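Planning for Grasping, Handout 7: Deformable Packages and the Re-plan Loop

Read before the lab. The code for this week is in the Jondero repository, on the branch called week7, and no, the branch called week7_final is not newer.

Where we left off

Last week the planner got a rigid box, a known mesh and a clean table, and everyone's success rate looked wonderful. Enjoy the memory. From here on the objects bend, and the mesh you were given is a polite suggestion.

Recall the three stages of the pipeline. Perception hands over a segmented point cloud and a confidence for each point. The grasp sampler proposes candidates and scores them. The motion planner takes the top candidate and looks for a collision-free path to a pre-grasp pose. In the rigid case we ran these once, in order. In the deformable case we run them in a loop, and most of your grief will come from the places where the loop hands stale data to itself.

7.1 What the segmenter gets wrong

Snack bags are a miserable input. The surface is crinkled, so the normals point everywhere, and the film is shiny, so the depth sensor reports holes exactly where you would like to put a finger. The default Janjua segmenter was tuned on cardboard. On the Lellmont test set it finds 99 of 100 cartons and 81 of 100 bags, and the 81 includes several it found twice.
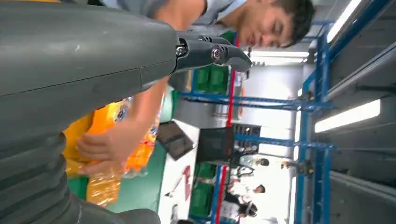 Segmentation by color alone is the first thing everyone tries, and it deserves a fair hearing. A solid background color can be modeled with a single Gaussian in hue and saturation, and anything far from the mean becomes foreground. Take a yellow and orange package on a green tabletop: the hue gap is comfortable and the mask comes out well, apart from the highlights, where saturation collapses and the mask grows holes. Now consider the translucent bag underneath it. Part of its color belongs to the contents and part may belong to whatever is behind the film, so one threshold will not serve both bags. A hand gripping the package makes it worse, as a hand is also foreground, and a naive mask will happily merge the two into one graspable object. Do not grasp that object.

The fix used in the lab code is dull and works: run the hand detector first, dilate its mask, and remove those points before clustering. If the hand mask touches the target cluster, the sampler must return no candidates and the loop must wait. Please do not "improve" this by letting it return the second-best candidate.

7.2 When to re-plan

Re-plan when any of the following holds:

the target centroid has moved more than the tolerance set in plan.yaml
the hand mask appears or disappears
the cloud's time stamp is older than the last joint state

The third condition is the one people delete to make the warnings go away. In December a project group did so and spent a week tuning a controller that was faithfully chasing an old cloud. The warnings had been right all along - all 779 of them.

A note on collision geometry. Model the arm's flexible sleeve as capsules with padding, and check it at every waypoint. Ribbed covers bulge on the inside of a bend, and the bare link model knows nothing of this. The planner will call such a path free. The cover will have another opinion.

7.3 Exercises

1. Plot the hue histogram of the recorded tabletop with and without a bag on it. Mark where the highlights land.

2. Replace the fixed threshold with one fitted per recording. Report what happens to the translucent bags, including the embarrassing ones.

3. Log every re-plan with its cause. Run the Zutdale recording from start to finish and show the counts in a table.

4. Explain in one paragraph why returning no candidates is a valid sampler output. "Because the handout says so" earns half credit.

Hand in a single PDF plus your log file by Sat 4 April. Screenshots of a terminal are not a log file. Reading for next week is the chapter on tactile feedback, up to the section on slip.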